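Home Stations Checklists Log Contact

Pre-Session Check – Prekum Two-Arm Station, February 2025
Checked by Farzana Dogar

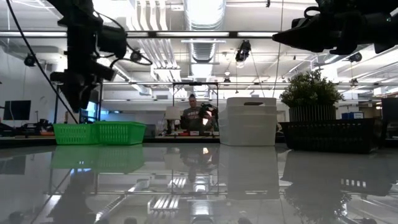

Section 2: Table and Arms

Arm mounts and joints – OK. No play in either arm.

Cables – COMMENT. Long thin cable comes down to the table near the green baskets. Tie it back before the first demonstration.

Table top – COMMENT. Glossy white, and the ceiling lights show in it as stripes. Fine for the sorting examples. Adi Ong wants glare noted in the log for each batch.

Props – OK. Two green baskets, white bins stacked, plant in the black mesh tray. Return to these spots after every third episode.

Ceiling cameras – OK. Three mounts tight, lenses wiped.

People near the station – COMMENT. Anyone on the workbench side of the black metal posts stays there while the arms are live.

Emergency stop – OK. Tested from both operator seats.

Storage – FAIL. Last session stopped at episode 845 with the drive full. Marlina Setiawan to swap it before we record again.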